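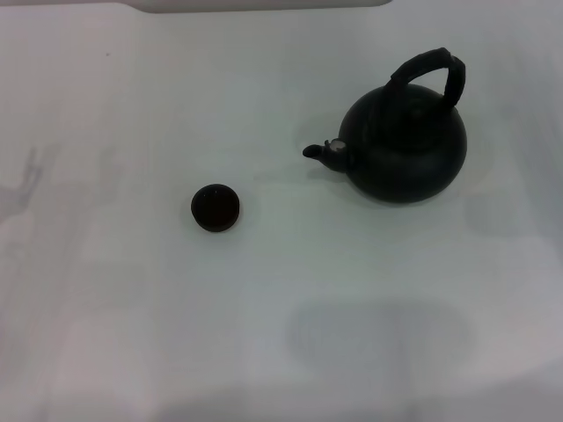

When should the start state of a tabletop task be checked?

Before every episode, after the previous reset is complete and before either arm is enabled. A check made at the start of the shift covers the first episode only.

Scope

This page sets out how to prepare, run and close an episode on a two-arm table cell where the arms handle vessels with handles and spouts. It applies to the Erkov cells and to the single cell at Dristasport. It does not replace the site risk assessment, and it does not cover maintenance, tool changes or any work inside the arm bases. Those have their own procedures.

Operators should have read the cell's risk assessment and been shown the stop devices on the cell they will use. Training on one cell does not carry over to another until the stop devices and the reset order have been walked through again.

Terms

Episode: one recorded attempt at a task, from arm enable to arm disable.

Start state: the objects on the table, their positions and the way they face, together with the rest pose of both arms.

Reset: returning the table to a start state listed in the task sheet.

Hold: both arms powered but not accepting motion commands.

Task sheets are kept in Zasow. If the sheet on the wall and the sheet in Zasow differ, use the one in Zasow and take the wall copy down.

Preparing the table

Disable both arms before reaching over the table. Hold is not enough for this. The enable lamp must be off and the pendant must be in its bracket.

Clear everything that is not named in the task sheet. This includes marker pens, cloths, spare lids and tape. Wipe the surface and let it dry. Marks that do not come off are to be noted in the cell log once, with a position, so that later reviewers do not report them again.

Place the vessels by hand. Keep at least 30 mm between any vessel and the edge of the table, measured from the widest part of the body and not from the foot. For vessels with a spout, the task sheet gives the direction of the spout as well as the position of the body. Set the direction last. Turning a vessel after it has been placed usually shifts it slightly, so recheck the position once the spout is right.

Vessels are to be empty and dry unless the task sheet has a liquid section. If it does, the liquid section also names the tray, the fill line and the permitted liquid. Hot liquids are not permitted on any cell.

Lids need a separate decision. A loose lid must be fixed, removed, or listed as an object in its own right. A lid left resting in place without being listed can come off during a lift and fall inside the arm envelope, and the episode then has to be discarded. Write the choice in the sheet as "lid fixed", "lid removed" or "lid listed". Do not write "lid as usual".

Checking the cameras

Check the head view first. All listed objects must be wholly inside it, and the far edge of the table should sit where the task sheet says. Then check each wrist view with the arm in its rest pose, and again with the arm moved to the inspection pose. Use hold for the reading, and keep hands outside the envelope throughout. 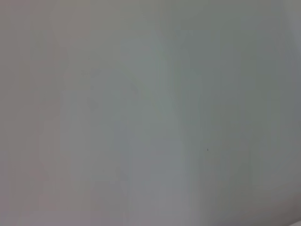

Lens cleanliness is the most common reason for rejecting a wrist recording in the Fiadzo review, and it is also the easiest fault to misread. At close range a plain surface gives the operator very little to judge by: soft greys, a paler vertical band and no edge to focus on. In a view like that, a tiny dark speck such as the one to the right of the band, a little below mid-height, is the only crisp detail available, and its position should be written down before anything is wiped. Jog the wrist sideways by a small amount. If the speck keeps its place in the view while the shading moves, treat it as a mark on the lens or cover. If it travels with the surface, treat it as a mark on the surface and check it against the cell log. If there is no clear result, repeat the jog over a surface with print or texture on it.

Clean the lens with the dry lens cloth from the cell drawer. Do not use the table cloth or a solvent wipe. If the mark remains after three attempts, stop and raise a camera fault. Do not record with a known mark in the view and a note promising to correct it later – the note does not follow the recording into review.

Check exposure after cleaning. The table should show tone across its whole area, with no part burned out to flat white. Dark glossy or matt vessels are difficult in the opposite direction: the handle must be distinguishable from the body in the head view. Where it is not, raise the light level before changing any camera setting, and record the new level in Zasow.

Shadows

Overhead lighting puts the shadows of the arms on the table. They are acceptable and should not be chased out with extra lamps. Two conditions apply:

The lighting must be the same for every episode in a set. Blinds are closed before the first episode and stay closed until the last.

The operator's own shadow must not fall on the table. Stand at the marked position and check the head view for movement before enabling.

Approach and grasp

Bring one arm in at a time. The other arm stays at its rest pose, and its gripper may remain partly in the head view provided that it is there in the start state for the whole set. The approach to an arched handle is made from above or from the side away from the spout, at reduced speed, and the gripper is closed only when the fingers are clear of the body.
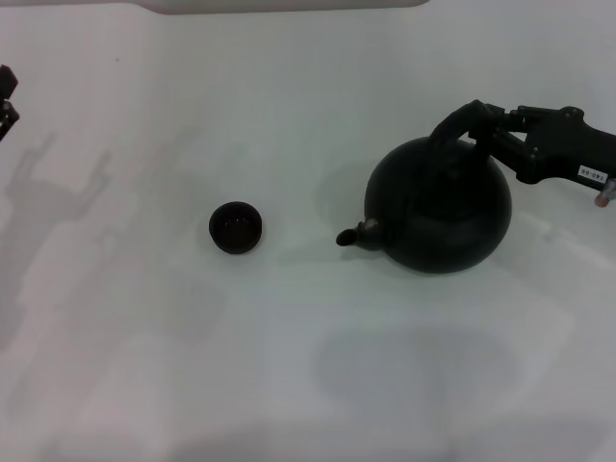 Gripper closed on the arched handle, spout side clear, second gripper at the left of the table.

Confirm the grasp before lifting. The vessel should be standing on the table with the fingers around the handle and nothing touching the body or the spout. Apply the test lift given in the task sheet, return to the table and compare the position with the start state. A vessel that swings or turns during the test lift is to be released and regrasped. Do not correct a poor grasp in the air.

Where the task includes moving a spout towards a second vessel, set the travel height before the lateral move. The two are not to be combined in a single command on the Erkov cells. The Dristasport controller blends them by default, so blending must be switched off there at the start of each session.

Labels on the arm are used to confirm which unit is in the cell. Read the label directly and enter it in Zasow by hand. Do not copy it from the previous session, and do not rely on reading it from a recording.

Stopping

Any person in the room may stop the cell. The reason is recorded afterwards and no permission is needed beforehand. After a stop:

Leave the objects where they are.
Disable both arms.
Save the recording with the status "stopped".
Write one line giving the cause, in plain words.
Reset the table from the task sheet.

If the arm is still holding a vessel when the stop is pressed, support the vessel from below before releasing the gripper. Use the manual release and keep the other hand away from the finger joints.

Closing a set

A set is normally closed at 100 episodes or at the end of the booked session, whichever comes first. Stopped and discarded episodes are kept in the set and count towards the total. They must not be deleted to tidy the list.

Fiadzo reviews the first three episodes of each set in full and samples the remainder. A fault found in those first episodes returns the whole set to the operator, so it is worth playing them back at the cell before going on. Check the start state, both wrist views and the grasp confirmation in each.

Return the vessels to the shelf, leave both arms at rest and disabled, and sign the session out in Zasow. Changes to this procedure are issued in December with the revised task sheets. Corrections in between are posted on the cell log page and apply from the next session.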